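Kumness workroom sorted before July move

March 31, 2019

The Kumness repair workroom has begun sorting its floor stock ahead of a July move to the Dakton building. Muireann Dolan, who keeps the parts register, said the work is being done by zone: table, mat, floor, then the boxes along the wall. Small debris is swept up last, after each zone has been checked for usable parts. Bagged items stay bagged until they are listed.
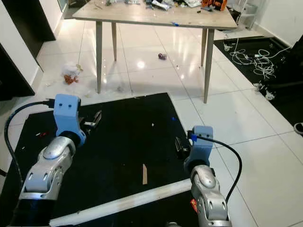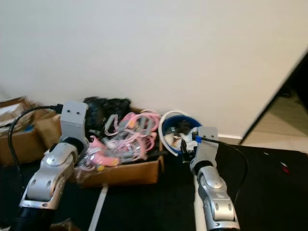
Are the cardboard boxes going to Dakton as they are?
Mixed boxes will be emptied and repacked by material, with plastic parts kept apart from paper and packing. Each new box gets a number and a contents sheet. The register allows for 29 boxes, with a limit of 8 kilograms per box.

Magdy Hajji will check the sheets against the register before transport. Items without an entry are held for two weeks and then discarded. Shelving at Dakton comes from Cadwaladr and is to be fitted before the first load arrives. Tables move last.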